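Tultero tidy-up set: README

Last touched 17 May 2021

G'day, and thanks for downloading this! Tultero is my little collection of wrist camera recordings of a two-fingered gripper having a crack at packing and unpacking jobs on a bench top. I started it after a long argument over lunch about whether a machine could put the shed in order by itself yet. My short answer is no. My long answer is the rest of this file.

What's in it

There are 800 recordings in the main folder, split into 11 job types. Most are the sort of thing you'd give a bored teenager in the school holidays – put the block in the tub, take it out again, shift one thing so you can reach another. I kept them dull on purpose, seeing as dull jobs are the ones I'd gladly hand over. Every recording has a text file with the instruction I typed in and a plain yes or no for whether I'd call the job done. 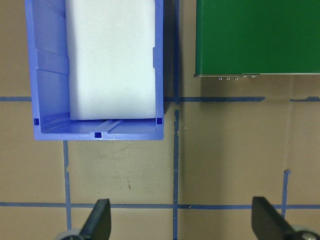 I'm a fussy marker, by the way. If a block ends up leaning on the rim of a tub, that's a no, even though a person would give it a nudge with an elbow and call it good. You might disagree with me, and you're welcome to! The marks live in their own file so you can swap in yours without touching anything else.

The tape

The blue painter's tape on the bench makes a grid, and it's there so I can put things back near enough to where they started. Please don't use it for measuring. I laid it by eye, it has gone ragged in places, and the squares aren't all the same size. I did write a script that tries to find the tape lines (it's in the tools folder), but it gets muddled by blue plastic, so treat it as a toy.

So can it do the chores?

Bits of them. Picking up a foam block with plenty of room on either side is the easy end, and I'd trust a machine with that while I put the kettle on. Foam is a very forgiving thing to grab. Getting a big block out of a tub it nearly fills is another matter, as the fingers need somewhere to go and there's hardly any gap. In my last batch of 59 tub jobs I gave 15 a yes, and I was in a generous mood that day.

Things sitting on top of other things are a headache too. You or I would see straight off that the top one has to move first. The controller I used, a Kuteck one with the settings left alone, has to be told, so those jobs come with a longer instruction.

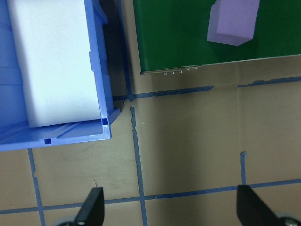 Known problems

The camera sits low and close, so big items often run out of view. If you need the whole bench, this set won't suit you.

Shadows shift a fair bit between recordings. I haven't corrected the colour.

A few of the early instruction files say "box" for anything with corners. I'm fixing those as I find them and hope to have the lot sorted by June.

Using it

Go for your life. Credit Tultero if you publish something, and if you train on it and your machine learns to clear out a garage, I'd love to hear – mine's a disgrace. The folder layout follows the old Gadgate one, so loaders written for that should open it fine. There's a second copy on the Villanueva mirror if the main download is crawling.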